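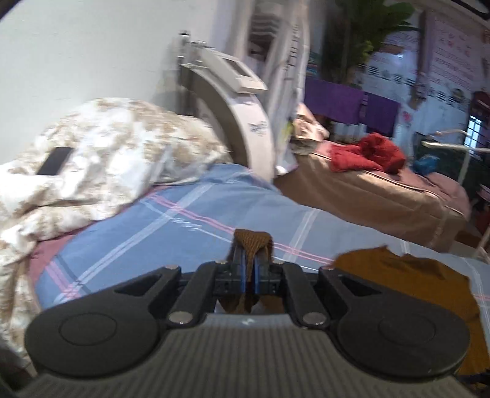
Cliston bed linen: care and storage FAQ

Which items should come off the bed before the sheet is stripped? Remove everything that is not part of the linen set. Knitted pieces are handled separately from woven sheets, as loops catch on zippers and hooks. On a bed like this one, with a blue plaid sheet, a brown knitted strip and a crumpled beige-and-white blanket, the knit comes off first, then the phone on the blanket, then the blanket itself. The sheet is stripped last.

Can knits and sheets share a wash load?
No. Wash knits in a closed mesh bag on a cold, gentle cycle. Dry flat.

How do I fold a plaid sheet squarely?
Use the stripes as a guide. Match a stripe on one edge to the same stripe on the opposite edge, then fold in half 4 times. Smooth the fabric after each fold.

What is the weight of the Kulness blanket?
The single size weighs 680 g. The throw weighs 442 g.

Will a folded set fit in the Radebe under-bed box?
Yes. The box is 116 cm long and holds nearly two full sets. Leave the lid vents open.

Does the blue fade?
Slight fading is normal with line drying in direct sun. Turn the sheet inside out before hanging.

Where is the fiber content listed?
On the sewn-in label at the foot end. Alow sets made before February carry it on the packaging only.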